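What is a hymn?

A hymn is a song that people sing together in church. Most hymns are prayers set to music. Some say thank you, some ask for help, and some tell a story from the Bible.

A hymn is split into verses. Each verse has different words but the same tune, so once you have learned the first verse you can sing the rest. Some hymns also have a chorus, a part that comes back after every verse.

Where do the words come from?

Many hymns are very old. Long ago, most people in a village could not read, so a leader sang one line and everyone sang it back. This was called lining out — you may still hear it in a few churches today.

Later, the words were printed in hymn books. Every hymn in the book has its own number. The hymn book at the church in Brarville has 328 hymns in it, and the numbers for the day go up on a wooden board near the front.

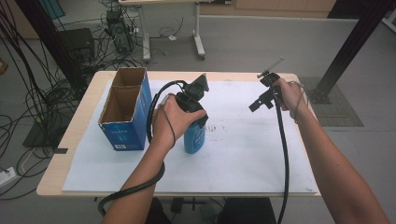 Wilma Willems says she never looked at the board when she was small, as her grandmother knew 59 hymns by heart and always started before the organ did.

Do you need an organ?

No. An organ is good for leading a lot of voices at once, but hymns can be sung with a piano, a guitar, drums or nothing at all. Singing with no instruments is called a cappella. At Lemitz the choir has 40 singers and no organ.

Words to know

Verse: one part of a hymn, with its own words.
Chorus: the part that is repeated.
Choir: a group of people who practise singing together.
Amen: a word that means "let it be so", sometimes sung at the end.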